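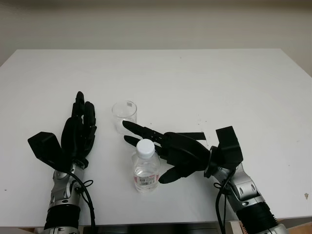

Did the robots take anybody's job at our place?

So far they have taken the part of my job where I walked over to a counter and poured things, and they have given me a new part where I watch something else do it. I'm still paid the same. My feet hurt less. I have opinions about whether this counts as progress, and since my sister is tired of hearing them, they go on the blog.

For anyone new: I work at Pelkonen, where we portion, bottle and label small batches of drinks for people who want to find out if anyone would buy them. For six years I ran the tasting bench. A client sent in a drink, I opened the bottles, poured the cups, lined them up and carried them through to the panel. On a big job like the Nistow elderflower business we went through 700 cups, and I came home smelling like a hedge.

In March management brought in Flutus, which is the name of the system and also, according to the launch slides, a "colleague." It has two arms and two black hands with proper fingers, and it practices on water. My colleague does not bring in cake, has never covered a shift, and has its own line in the maintenance budget, which is more than I can say for my chair.

My title changed to Bench Supervisor. I asked Solange Carré, who manages our floor, who exactly I would be supervising. She pointed at the arms. I asked if there was a raise. She said it was more of a lateral enrichment. I wrote that down on my hand so I could look at it on the bus.

What the day looks like now: I set out a bottle and a cup. I step back behind the yellow tape. The thing reaches, very slowly, with the manners of somebody taking the last shrimp at a wedding. If it goes well, I write "OK" on a tablet. If it goes badly, I pick a reason from a menu, and then I get the mop. The menu has a reason called "Other," and I would like whoever reads the reports to know that I put real work into the comment box.

I was ready to hate it. I'd even rehearsed. But pouring was never the good part of the job, and my wrists had been telling me so for a couple of years. What I miss is the stuff around the pouring. You'd be filling cups next to Corentin Riviere and hear about his divorce, his boat, and which client was about to go under. Now he's been moved over to the Losholm building to do scheduling, and I get his news by email, with the boat parts left out. None of that was on the slides, either under savings or under costs.

The other change is who gets asked. When I did the pouring and a batch foamed weird, people came and asked me why. These days they open the log first. The log knows the time and the attempt number. It has no idea that the drink smelled like pennies, so eventually someone wanders over anyway, looking a bit sheepish, and I make them wait while I finish my coffee.

There was a staff meeting on 26/10/2019 where we were told that no positions would be lost "as a direct result." A guy from labeling asked about indirect results. We were thanked for the question and there were pastries. Two people from the bench have left since spring and neither one has been replaced, and I suppose you can decide for yourself how direct that is.

I've asked for training on the programming side. Solange says she'll look into it, and to be fair to her, she did look into the chair. If I'm going to be somebody's supervisor, I'd like to be able to tell them what to do.

Meanwhile there's a ginger thing coming in next week with bits floating in it. The bench is booked for the whole morning and I've already moved the mop closer.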